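From: Helge Söderlund
To: Pultdale Home Front History list
Subject: Re: scrap drives and the school ledger

On Monday Kotian wrote:
> Does anybody know if the kids' scrap drive in Pultdale was the
> same one the ladies' auxiliary ran? My aunt always talked about
> pulling a wagon up Katar Street and getting a movie ticket for
> 100 pounds of iron. I can't find a thing about it in the paper.

Hi all,

Two different drives, I'm pretty sure! The auxiliary did kitchen fat and tin cans, and they kept that going right up to the end of the war. The one your aunt remembers was the school drive in October of 1942, and the reason you can't find it in the paper is that the paper called it the "salvage rally" (I lost a whole evening to that before I caught on).

I finally got through the ledger from the grade school. It lists 339 entries, most of them in the same teacher's handwriting, and she was not shy about adding comments. One boy brought in a bed frame and she wrote "does his mother know?" next to it. There are 58 households on Katar Street alone, so if you send me your aunt's maiden name I'll go look. The movie ticket is in there too, but the ledger says 50 pounds, not 100. Maybe they raised it later, or maybe the wagon got heavier over the years, ha.

What I still don't have is anything on where the metal went. The Trolimeo foundry is the usual answer, and I've repeated it myself, but their yard book has no deliveries that month. If anybody has a freight receipt or even a good family story, please write to me. I'd also love to know who made the bond posters for the depot, the ones with the big blue star.

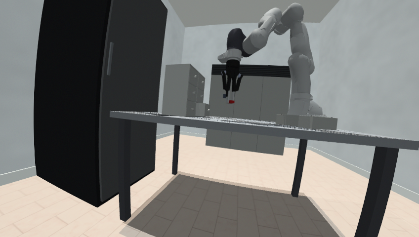 Robot arm on its table, computer rendering

Back to the ledger for a minute: pages 2 and 3 are stuck together and I'm not about to pull on them. Does anyone here know a paper person who works cheap? The binding is glue and string and a prayer.

I'll type up the Katar Street names first and send them to the list when they're done.

Helge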